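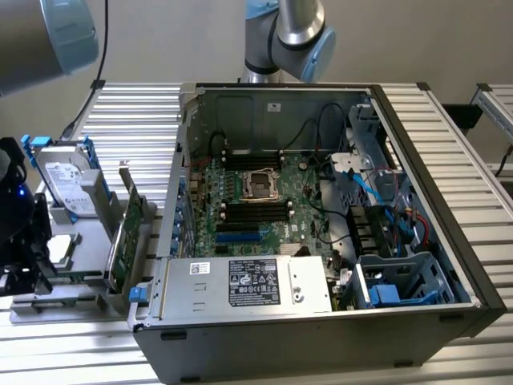
November, shop notebook: back-issue scanning and the Flasterthorpe reprint

8:40 a.m.

Started on the Flasterthorpe pages. The plan for this week is to get the first story scanned and cleaned up far enough that lettering can be checked against the old printing. The source is the 88-page softcover from the Natport box, which is the better of our two copies. The other one has a water stain through the whole lighthouse chapter and someone has inked over a balloon on the page where the drowned sailor first talks.

Took the cover off the good copy with the heat pad and a palette knife. The glue was brittle and let go easily. Lost a sliver of paper at the spine on the first two leaves, nothing printed on it. Pages are interleaved with tissue in the flat box, in order, face up. Please leave them face up.

Scanner settings

Line art at 1200, grayscale at 600, color at 600. I tried 400 for the color and the dots in the fog went to mush. Descreening at the scanner makes the blacks soft, so it is switched off. Do that later on a copy.

White point set from the margin of page 3. The paper has yellowed more at the top edge than the bottom, so a single setting won't work for the whole page. I used a gradient and saved it under the name "fl margin". It works for left-hand pages. Right-hand pages need it flipped.

10:15 a.m.

First 19 pages scanned. Page 7 done twice, the first pass was crooked.

Notes on the art while it's fresh:

Page 4, panel 2. The tower window is yellow in this printing. In the serialized version it was red, and the captain mentions "the red lamp" on the following page. I think the yellow is a printer's mistake that got carried along. Going with red unless somebody finds a color guide.

Page 11. The big splash of the thing coming up through the ice. The black is four separate inks on top of each other and it bled through to page 12. I put a sheet of black card behind it and most of the ghosting disappeared. Should have been doing that from page 1. Went back and redid 5, 6 and 9, which are the other heavy ones.

Page 14. Moire in the sky. Turning the page 15 degrees on the glass and straightening it afterward got rid of nearly all of it.

Page 17. Small hair on the glass, shows up as a scratch across the monk's sleeve. Left it, will retouch.

Lettering

The reprint uses the old hand lettering wherever we can lift it. The font that was made up for the Zadik collection is close, but the letter R is wrong and the bold is too heavy next to this artist's line. I'd use it for the sound effects index in the back and nowhere else.

Two known errors to fix:

Page 8, "the sea has it's own dead." Drop the apostrophe. There is enough room to close up the gap.

Page 16, the balloon tail points to the wrong person. It has to be the innkeeper talking, since the ferryman hasn't come in yet. Move the tail, leave the words.

There is also the question of the ferryman's name. It is Giáp in the script pages and Giap without the accent in the printed book, all the way through. The serialized version has the accent in the first chapter and then loses it. My vote is to restore it everywhere. It occurs in balloons, captions and the one shop sign, and the sign is part of the drawing, so that one would need a careful hand. I have put a sticky note on each page where it comes up.

1:30 p.m.

Blacks. Test print on the uncoated stock came out gray in the big areas, which kills the cave sequence. Tried the coated stock from the last job and it's much closer to the original but shiny, and the faces look greasy. The middle one, the matte with the slight tooth, is the one I'd pick. It does soak up ink, so the thin hatching on the ice thickens a little. Opening up the line art by one step in the file fixed that on the second test.

Both tests are pinned up by the paper cutter with the settings written on the back.

Cover

The catalog entry lists the original cover painting as item 3521, which is a different painting. It is the same monster but it belongs to the second book. The right one is filed under 316, with the sketches, probably because it has pencil on the reverse. I've corrected our sheet. The owners of the catalog will need a note from us too.

The painting is wider than the printed cover on the left side. There's a whole extra figure standing on the jetty that was trimmed off in the first printing. It would make a good wraparound if the spine type can be moved down. Did a quick mockup, and the title runs into the mast. Try it with the title at the foot.

4:50 p.m.

Stopped at page 31. Files are named by page number with a letter for the pass, so 07b is the second try and the one to use. Nothing retouched yet. Raw scans are on both drives.

For next session:

Replace the tissue that tore, the one between 22 and 23.
Clean the glass before starting and again at page 50.
Flip the margin gradient for the right-hand pages and save it separately.
Check whether the backup story at the end was ever in color. The stained copy has it in blue and black only, ours has a brown as well.
Order more black card.
Decide on the accent before any lettering gets touched.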